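11/05/2020

Second round of glue tests on the Grenska cartons. Mixed 290 g of paste, same ratio as last time, and brushed it on both flaps. Clamped for 40 minutes. The Royer board held at all corners. The Kollholm board lifted at one end again — same side as before, so I suspect the grain.

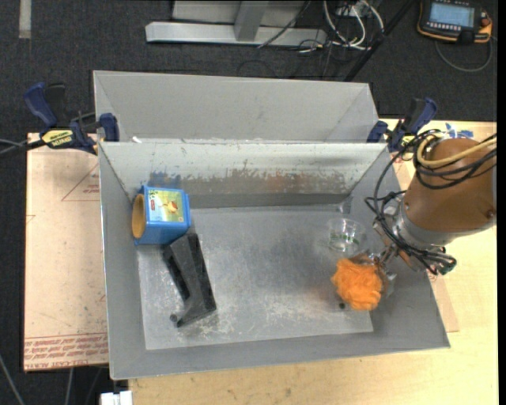
Cut 3 more blanks from the Kollholm with the grain running the other way. Will glue those tomorrow and leave them under the weight overnight. Room was at about 10 percent lower humidity than in the first round, so don't compare drying times directly.

Flillska sample sheets still not in. Need a new flat brush.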